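Open day at Jarholm — gallery

Flollico robotics evening class, visit to the Jarholm workshop, 22 January 2022. Posting these quick before I lose the memory card again. Captions are from notes scribbled on the back of the parking ticket so forgive any muddle.

Good turnout considering the weather. They'd booked us in for the morning slot, tea first, then a talk (long), then the demo floor. Sign-in sheet had up to 262 names on it by the time we left, all the groups together. We were a small lot from Flollico, five of us in one car, and a tight squeeze it was.

The towel table. This was the one I wanted to see. The idea is a person does the job by hand with a pair of grippers, the job gets recorded, and later on a robot has a go at learning it from the recordings. Cloth is hard, they said — a box stays the same shape when you pick it up and a towel doesn't.

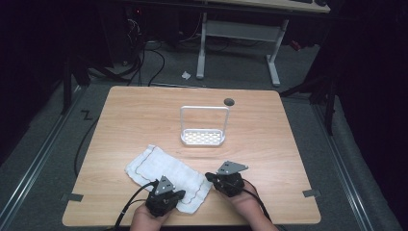
Talk beforehand was in the side room. Slides a bit small from the back. They said they had 641 recordings of folding and putting away from before the December break and want a good deal more before anyone trains anything on it. A lady in the second row asked what happens to the bad ones. Answer was they keep some, label them and use them for checking. Would have liked more on that but time was short.

Visitors could have a try after lunch if you put your name down. I did. The grippers are heavier than I was expecting and you feel very clumsy for the first few goes, you keep wanting to use your fingers. My towel ended up on the floor. Twice.

Somebody asked why towels and not somthing more exciting. Fair question, and the reply was that laundry is what people ask them for. Care homes, hotels, that sort of place.

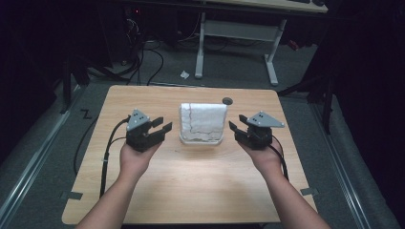 Haltel had a stand in the corridor with leaflets on their joint controllers. Picked up a couple, will bring them Thursday. Cronin were meant to show the sorting line as well but it was down for the morning and we had to leave before they got it going — shame, as that was half the reason for the drive.

Lunch was soup and rolls, very decent. Parking less so. If you go next time use the back gate, the front one is shut at weekends and the satnav dosen't know it.

Recording of the talk is going up on the Jarholm site at some point, ask for talk 956 if you can't find it. More photos when I've sorted the blurry ones out.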